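**Course handout 9: When the grip fails slowly**
Robot Safety and Fault Analysis, Skoltholm
Prepared by Vija Zariņš, April 27, 2025

Please read these notes before the lab. In the last session we looked at sudden faults, where the arm stops and a red message appears. Today we study a fault which gives no message, and for this reason it is more difficult to find.

## The case

The Pitum cell is used for handling household bottles. The arm picks a bottle from the table, turns it, and puts it down again in the marked place. In September the cell made 133 picks in one shift and 19 of them ended with the bottle lying on its side. The controller wrote all 19 into the log as successful.

How is this possible? The program checked only two things:

1. The fingers closed to the expected width.
2. The motor current went over the threshold during closing.

Both conditions were true at the moment of closing. After this moment the program did not check again. The bottle could slide out during the turning, and the log would still say "success".

## What Rodel Lagman found

Rodel Lagman did the first analysis, and I follow his order here.

He first suspected the finger pads, and he changed them. The failures continued. Then he suspected the speed of the turn and reduced it. There were fewer failures, but they did not disappear, so speed was a part of the problem and could not be the whole of it.

Finally he compared the failed picks with the type of surface under the fingers. Most of the failures were with bottles in a plastic wrapper. A loose wrapper moves on the bottle. The fingers hold the film well, and the bottle moves inside the film. The current sensor cannot feel this difference.

## Definitions for this session

- **Slip:** the object moves relative to the fingers.
- **Hidden slip:** the fingers and the film stay together, but the object moves inside the film.
- **False success:** the log reports a good result which did not happen.

Write these three in your own words in your lab book. In the exam I will not accept a copied definition.

## The safety side

A plastic bottle on its side looks like a small matter. But a person sees it and wants to put it up again, and the hand goes in while the program is still running. In the Nodent report this happened two times before somebody wrote it down.

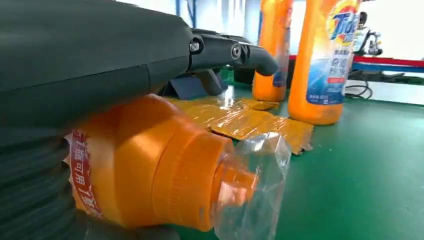
The rule in our lab is therefore simple. Press the stop, wait until the arm is still, say "stopped" aloud, and only then open the guard. If your partner did not say the word, you do not reach in.

## Tasks for the lab

a) Add a second width check after the turn. Farahani's chapter 2 explains how to choose the tolerance.

b) Explain why this check can still miss a hidden slip.

c) Propose one other measurement which does not depend on the fingers. A scale under the target place is permitted, and so is a camera.

Bring your answer to (b) on paper. We will discuss it before anybody switches on the cell.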